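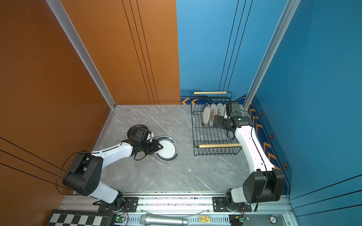

Esther Kariuki wrote to ask whether the lettering on a rim counts as decoration or as a mark, and whether it wears at the same rate as the colored band under it. The short answer is that lettering on the face is treated as decoration and lettering on the underside is treated as a mark. The two are applied differently and wear differently. Both are covered further down, along with the other questions we get on white plates with a colored rim.

Search the FAQ Enter keyword Go

Rimmed Plates: Frequently Asked Questions
Pellus Tableware Supply
Last revised 03/04/2026

GENERAL

What is meant by a rimmed plate?

A plate with a distinct outer zone, called the rim or rail, that sits at a different angle from the well. The well is the flat central area that carries food. A plate with no rim is listed in the catalog as coupe. A colored rim can mean the whole rail is colored or only a line at the lip. The catalog uses "band" for the first and "line" for the second. Please use the same terms when ordering replacements.

Is the dark green rim the same color in every range?

No. Dark green is supplied in two ranges, Plirnimel and Drekden, and they don't match. Plirnimel green is slightly blue. Drekden green is closer to bottle glass. Under warm lighting the difference is hard to see, and in daylight it is obvious on a table set with both. If you don't know which you have, turn the plate over. Plirnimel has an unglazed foot ring. The Drekden foot is polished and glazed to the edge.

Can I mix a plain rim with a printed rim?

Yes, within one range. The blanks are identical and will stack together. The printed version has text added over the finished rim color.

PRINTED TEXT ON THE RIM

How is the text applied?

By ceramic decal, fired after the main glaze firing. The decal is positioned by hand against the lip, so the distance from lip to lettering varies slightly from plate to plate. This is within specification and is not accepted as a fault. Text that runs off the lip, or a band with a visible overlap, is accepted as a fault.

Does the text wear off?

On Plirnimel the decal is in-glaze. It sinks into the surface during firing, and a fingernail passed across it should feel nothing. Wear is slow. On Drekden the decal is on-glaze and sits slightly proud. It dulls first, then thins at the outer edge where plates touch in the rack. The colored band is under the glaze in both ranges and normally outlasts the lettering.

Can worn text be reapplied?

Not by us. Refiring a plate that has been in use risks black spotting and cracking from absorbed moisture at the foot. We used to pass these requests to the Đorđević workshop, which stopped taking refires in January.

Can we have our own wording?

Yes, on both ranges. Artwork must be supplied as outlines with fonts converted. Fine serifs fill in during firing, so choose a plain face. We send two proof plates before production: one fired, for approval, and one left unfired so that you can check position only. Keep the fired proof. It is the reference if there is a dispute over color later on.

WASHING

Are the plates dishwasher safe?

Plirnimel: yes, household and commercial.
Drekden: household yes, commercial with reservations. High-alkaline detergent attacks on-glaze decoration. Ask your detergent supplier for the grade sold for decorated china.

How should plates be placed in the rack?

Facing one way, one plate per slot. Do not double up. Do not load flatware into the plate rack. Plates leaning on one another will rub at the rim for the length of the cycle, and a rim contact mark on dark green shows as a pale arc that is easily mistaken for a chip.

There are gray lines in the well. Is the glaze scratched?

Usually not. Gray lines are metal deposited from cutlery. Rub a small area with a paste of mild non-scratch cleaner and water. If the line goes, it was metal. If it stays and catches a fingernail, it is a scratch in the glaze and can't be removed. Keep the cleaner off printed text.

What about tea and sauce staining?

Soak in warm water with an oxygen-based destainer, following the dose on the packet, then wash as normal. Chlorine bleach is not recommended on either range.

STACKING AND STORAGE

How high can the plates be stacked?

Fourteen is the limit on a fixed shelf for the dinner size. The printed label inside the carton shows it as 14. On a cart or anything else that moves, use a lower stack and a side restraint.

Do they need separators?

Drekden does, in long-term storage. Paper or thin felt is suitable. Corrugated board is too abrasive and it holds damp. Plirnimel can be stacked bare if the foot rings are smooth. Check them by hand on delivery and send back any that feel sharp.

Can plates be stored on edge?

Yes, in a rack with a padded channel. Leaning a plate unsupported against another object puts the load on a single point of the lip, and this is the usual position in which a plate slides and chips. If a plate has to be leaned for a short time, put a non-slip mat under the foot and keep the angle steep.

Which is better for drying, flat or on edge?

On edge. A plate laid flat and face up drains poorly from the angle between well and rim. A plate laid face down on a smooth counter traps moisture under it.

SURFACES AND HANDLING

Will the foot mark a marble or marble-effect surface?

An unglazed foot can. Set the plate down and lift it to move it. Don't drag it. Polished stone shows fine circular marks more readily than a matte surface does. If the surface matters more than the plate, choose Drekden for its glazed foot.

How should a plate be picked up from a flat surface?

By the rim, lifting one side first until the foot clears. The rail on both ranges stands high enough above the table for fingertips to pass underneath. Avoid pressing down on the lip from above. With a wide rail and a narrow foot this can tip the plate, and the dinner size is the one most prone to it.

Can I carry a plate by the printed part of the rim?

Yes. Normal handling has no measurable effect on the text.

My plate rocks. Is that a fault?

Place it on a surface you know to be level, then rotate it a quarter turn and check again. If the rocking follows the plate, the foot is warped. If it stays in the same place, the surface is uneven. A warped foot is a fault when reported before first use.

OVENS AND MICROWAVES

Are they microwave safe?

All current plates are. There is no metallic content in the green band or in the standard text colors. Custom text in gold or platinum is excluded.

Can they go in the oven?

For warming, yes. Put them in while the oven is cold and let them heat with it. They are not sold as bakeware. Do not put a hot plate onto a wet counter.

REPLACEMENTS AND FAULTS

What is the smallest quantity I can reorder?

Four, in any size, from stock. Custom wording is made to order and the minimum is on the quotation.

Idrisa Wanyama asks: will a replacement match plates bought several years ago?

In shape, yes. In color, not exactly. Underglaze green shifts a little between batches, and the white body of an older plate may have dulled in use. Where a close match matters, send us one of your plates and we will pick against it from the batches on the shelf. We return the sample with the order.

Is a chipped plate safe to keep using?

Withdraw it from food service. The exposed body under the glaze is slightly porous and the edge can continue to shed. Hairline cracks are harder to see. Balance the plate on your fingertips and tap the lip with a wooden spoon handle. A sound plate rings, and a cracked one gives a flat note.

How do I report a fault?

By email to the order desk, with the order number, the range name, and one photo each of the face and the underside. Include the carton label if you still have it.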